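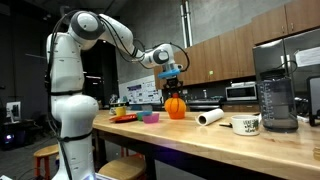 Butcher-block work table, Dumcombe shop.

Oiling and Maintaining a Butcher-Block Top

The procedure applies to solid hardwood tops with an oil finish. Tops sealed with varnish or polyurethane must be stripped to bare wood first. If you are unsure which finish you have, put a drop of water on the surface. On a varnished top it beads and stays beaded. On a dry oiled top it soaks in and leaves a dark spot.

Materials

Food-grade mineral oil
Board wax (we use Gomow, but any beeswax and mineral oil blend will do)
Sanding block with 150, 220 and 400 grit paper
Plastic scraper
Lint-free cotton rags

Preparation

Clear the top and scrape off dried glue or food. Wipe with a damp rag and a little dish soap, then with clean water. Let the top dry overnight. Do not sand damp wood.

Sand with 150 grit only where there are stains or raised fibers. Go over the entire surface with 220 grit, always along the grain. Vacuum, wipe with a barely damp rag to raise the grain, let dry, and finish lightly with 400 grit.

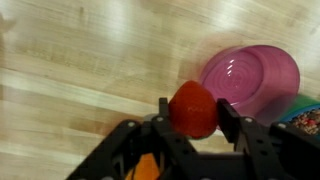 Grain direction decides how a top sands and how evenly it takes oil. An edge-grain top is glued up from long strips, and the block must travel parallel to them from one end to the other. Cross-grain scratches may be invisible on bare wood and show up dark after the first coat. Pale blond wood with long parallel streaks and darker seams, as on this table, should be checked under a low side light before oiling. Faint knots and light scuffs can be left alone. A seam that catches a fingernail should be filled and sanded flush.

Oiling

Warm the closed bottle in a pan of hot tap water. Pour a thin line down the middle of the top and spread it along the grain with a rag. Coat the edges, the end grain and the underside. End grain takes more oil and usually needs 2 passes in the same session.

Wait 33 minutes, then wipe off everything that has not soaked in. Repeat the next day. A new top needs four coats. A top already in service normally needs one or two.

Apply the wax one day after the last coat of oil. Rub it in thinly, leave it until it hazes, and buff with a clean rag.

Schedule

Oil monthly for the first season and every April and October after that. Re-wax when water stops beading.

Text by Gheorghița Căpraru. Last revised 9th July.

Search this site Go

Contact | © Corasgate Woodshop Notes | Back to top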